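History for Young Readers
Moving by Ship: How Families Crossed the Sea
By Mi-kyung Ra
Posted April 6, 2018

Today a family that moves to another country will often go by plane. The trip takes hours. More than 100 years ago there were no passenger planes, and families who moved across an ocean went by ship.

This page explains what that was like. It follows one ship, the Saber, which carried families from the port of Gurnov to the port of Holside.

Why did people leave?

Most of the people on the Saber were farm families. The farms near Gurnov were small. When a farmer died, the land was split between his children, and after a while the pieces were too small to feed anyone. Then there were two bad harvests in a row, and many families sold what they had.

Some people left because a brother or an aunt had gone first and written home about jobs. These letters were read out loud in kitchens and passed from house to house. A person who moves to a new country to live there is called an immigrant. When we talk about the country they left, we call the same person an emigrant. The two words sound alike, and plenty of adults mix them up.

Buying a ticket

Tickets were sold by an agent, a person paid by the ship company. The agent for the Saber had an office over a bakery in Gurnov. Families often paid a little at a time. If there was not enough money for everyone, the father or an older child went first, found work, and sent money back for the rest. Some families were apart for years this way.

The cheapest tickets were for steerage. Steerage was the low part of the ship, below the main deck. It had very little light and the ceiling was low. The Saber carried 130 people in steerage on her July crossing, and 55 of them were children.

What could they bring?

Each family was allowed one trunk and whatever they could carry. A trunk is a big box with a lid and a lock. The trunk went into the hold, at the bottom of the ship, and could not be opened until the end. Anything needed during the trip had to go in a bag or a bundle.

People packed bedding, a cooking pot, a knife, tools for their trade, and seeds from the garden. Many packed a book or a picture. One girl named in the ship's papers brought a goose-feather pillow that was almost as big as she was.

Life on board

The beds were wooden shelves called bunks, one over the other. Small children shared. The first few days were usually the worst, as nearly everybody got seasick. After that people got used to the rocking.

Meals were served from large pots. There was soup, salted meat, hard bread, and tea. Fresh water was kept in barrels and each person got a set amount for the day. Washing was done with seawater, which leaves the skin sticky and does not work well with soap.

When the weather was good, the families could come up on deck. The children played tag and cat's cradle - a game made with a loop of string - and the adults sang or mended things. When there was a storm, the doors in the deck were shut to keep the sea out, and everyone stayed below in the dark until it was over.

What did they wear?

Clothes were heavy. Most were made of wool or thick linen, and sewn at home. Girls and women wore long skirts with an apron on top. Boys and men wore wool pants, a shirt, and a vest. A person might own only two sets of clothes, so the good set was saved for the day they landed. Light cotton shirts that you pull on over your head, with short sleeves and no buttons, became common as everyday clothing much later.

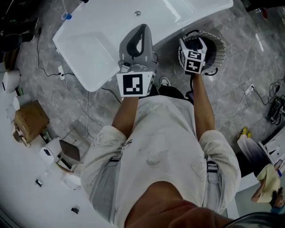

Clothes in our own time: a loose white T-shirt and black trousers.

Shoes cost a lot. Younger children got the shoes their brothers and sisters had outgrown, and in summer many went barefoot.

Arriving in Holside

At Holside the ship did not go straight to the dock. A doctor came out in a small boat to look for sickness. If someone had a fever, the ship had to wait. This waiting is called quarantine.

Next the families stood in line in a long shed. A clerk wrote down each name, age, and job. Some clerks could not spell the names they heard, so a few were written down wrong. You may know a family whose last name has two spellings.

Not everyone stayed in Holside. Land near the port was already taken, and many families went on by train and wagon to Sarkorero, 292 miles inland. The first houses there were built partly from sod, which is grass and soil cut into blocks. The school opened before the church did, and lessons were taught in two languages for the first few years.

Words to know

Emigrant - someone who leaves a country to live in another one
Immigrant - someone who comes into a country to live there
Steerage - the cheapest part of a passenger ship
Hold - the space at the bottom of a ship where goods are kept
Quarantine - keeping people apart for a time so that a sickness does not spread
Sod - blocks of grass and soil

Something to try

Find a cardboard box that you can carry by yourself. Pack it as if you were going on the Saber and could not come back for anything else. Then ask a grown-up in your home what they would put in theirs.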